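# Jillmont laundry room reopens with new machines and an old argument

JILLMONT, 16 September 2026 — The shared laundry room at the Josier apartments is open again after a closure that was announced as lasting one weekend and ran from early June until this week. Residents got the news from a sheet of paper taped to the elevator door, which is also how they had learned of the closure.

The old machines, a row of top-loaders known in the building for walking across the floor during the spin cycle, have gone. In their place are seven front-loaders, a repaired floor drain and a dryer vent that now leads outdoors. Management put the delay down to the drain, which was found to run in a direction not shown on any of the building's plans.

"We had a drawing, and the drawing was very clear," said Borislav Tomić, who manages the property. "The pipe had not seen it."

The price of a wash is unchanged. The rules are another matter. The old list, written in marker on a piece of cardboard, had four lines, one of them concerning a dog that moved out years ago. The new one fills both sides of a laminated page and covers detergent, door seals, the hours after ten at night and the proper treatment of other people's wet clothes.

It is the last item that has people talking. Under the old custom, a finished load could be lifted out by the next person in line and left on top of the machine, in whatever condition and company it happened to land. Residents now get fifteen minutes' grace. After that, a neighbor may move the clothes, but only into a basket, and only one belonging to the owner of the clothes.

"So if you forget your wash and you also took your basket upstairs, you have won," said Despina Nikolaidis, a third-floor tenant. "The machine is yours until Christmas."

Tomić said he was aware of the gap and was considering a third side to the page.

Opinion on the machines themselves is warmer, though not by much. Laurențiu Barbu, who has lived at Josier for 11 years, said they were quiet, used less detergent and took so long to finish that he had read most of a library book. He had used the short cycle once and described the result as "introduced to water."

Others miss being able to open the lid halfway through and throw in a sock. A front-loader locks its door when it starts, and the first days produced a steady trade in single socks, left on the folding table by owners who had gone upstairs to think about it.

During the closure most tenants carried their washing to the Wilesano laundromat, a walk of 892 steps each way according to Viorica Kovačević, who wears a pedometer and was not asked. She said she had grown fond of the place, where there is a bench and a radio, and might keep going there on days when it isn't raining.

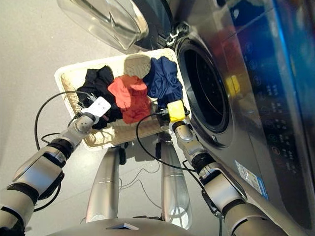
Sorting remains the one subject on which the laminated page has nothing to say, and tenants have filled the silence. Nikolaidis holds that dark clothes may all go in together, cold, and that anyone with time for more piles than that should take up a hobby. Barbu keeps reds apart from everything, on the strength of a pink shirt he wore to two job interviews. The argument tends to settle on baskets like the woven beige one in front of the dark gray washer, where a red-orange garment sits between a black one and a navy one, all three of them crumpled. For Nikolaidis that is a single load. For Barbu it is two, and a long talk.

Špela Shehu, who lives directly above the laundry room and has therefore heard both positions in full, said she washes everything at her sister's.

The new vent has already had one complaint, from a tenant whose balcony now smells of other people's dryer sheets. Management said it would look into a longer pipe, and that this time it would check where the pipe goes first.

The room is open from 7 a.m. to 10 p.m. Unclaimed socks will stay on the folding table until the end of the month, when they will be moved to a box by the mailboxes. Tenants with questions about the rules are asked to read the back of the page.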